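Visit notes: Ridik open afternoon, Bondthorpe, Tue 25 September

Typed up on the train so excuse the state of it. Went over for the Ridik open afternoon, the one for people in repair and refurb. Train to Hebden, then the 39 bus, which drops you at the wrong end of the estate. Ten minutes on foot past tyre places. Sign in, visitor badge, sticker over the phone camera, tea in a paper cup.

Short talk first. They take in old servers by the pallet and strip them for parts. 944 units through the door since last November. Most of it still done by people with screwdrivers. The arms are learning the fiddly bits: memory, cable connectors, processor levers. Slides went by fast, didn't get them all down.

Then the floor. Much quieter than I expected. Two ways of showing the arm what to do and they let us see both.

First way is by hand. You put the arm into a slack mode, take hold of it behind the gripper and simply walk it through the job. Good for big moves, getting in over the chassis wall, coming down at a sensible angle. Less good close up because your own hand and elbow are in the way and you end up leaning over the thing. One of our group had a go and kept pushing when the arm wanted to stop. Trainer very patient.

Second way is remote. You sit at a bench with a smaller arm, same joints, and the big one copies you. Trigger for the fingers. Small camera down at the wrist so you watch a screen instead of craning over. They do nearly all the board work like this now.
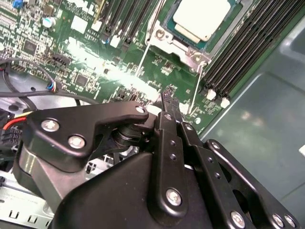

Had my turn after the break. Harder than it looks!! The first thing you find is you can't feel anything. Your hand says you're still in mid air and the screen says you've arrived. They tell you to come down slowly, stop, look, then carry on. Also to watch the glare, because shiny boards under strip lights wash out just where you want to see. Someone asked why not dim the lights and the answer was that the arm has to cope with the room as it is.

The gripper body takes up a lot of your view as well. After a while you stop noticing and steer by the tip.

Each run is recorded start to finish, joint positions and video together. The operator marks it keep or bin straight after. A fumble isn't always binned, if you go wrong and recover tidily they like to have that too. Only thing they really don't want is dithering, hovering about while you make up your mind. Guilty. 324 kept runs so far for memory modules, 121 for the levers. I asked how many were enough and got a shrug and a laugh, fair enough.

Loose cables are the big headache apparently. No two machines have them lying the same way. Their plan is to show plenty of different layouts, and let the operator nudge a cable aside first if that's what a person would do.

The software for replaying runs is called Busuta. Saw it for maybe five minutes. You can scrub back and forth and trim the ends off, which looked handy. Didn't see the arm doing a job by itself, they had it on the programme but we were running late and it got dropped. Pity, was the bit I most wanted.

For us: remote set-up is the one to look at, the by-hand way would drive our lot mad in a week. Need to ask about bench space and wether they would take two of our people for a day's training. Price list is meant to be coming by email.

Sandwiches fine. Bus back was late, missed the connection at Hebden.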